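I finally made it to the Ostex open day in Culby, after missing it last July because of a dead car battery. Ostex cuts and polishes stone for kitchens, bathrooms and the odd hotel lobby, and once a year they let regular people wander through. I paid for parking (grr) but the tour itself was free, and there was coffee!

We started in the yard, where the slabs stand in long racks like giant slices of toast. There are 369 of them on the books right now, according to our guide, and the big ones weigh 800 pounds. Then it was ear plugs on and into the saw shed. I loved it. Everything hums, there's water running all over the floor, and my sneakers were soaked in minutes, so wear boots if you go. Sixteen of us squeezed along the walkway and I got stuck behind a very tall man for the whole blade demo.

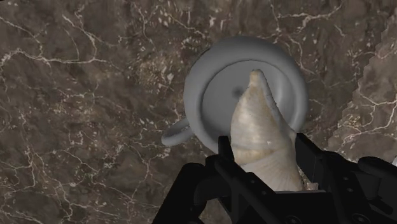 My real reason for going was our bathroom counter, which I've been putting off for two years. I went in wanting plain white and came out completely sold on brown marble, the dark mottled kind with white and cream veins branching across it like lightning. My sister thinks it'll make the room gloomy, but she has beige everything, so I'm not asking her again. The offcuts bin was 40 dollars a piece and I came home with two.

Lunch was at the Orham diner down the road. Get the pie.

© January 2018 | Contact | Back to top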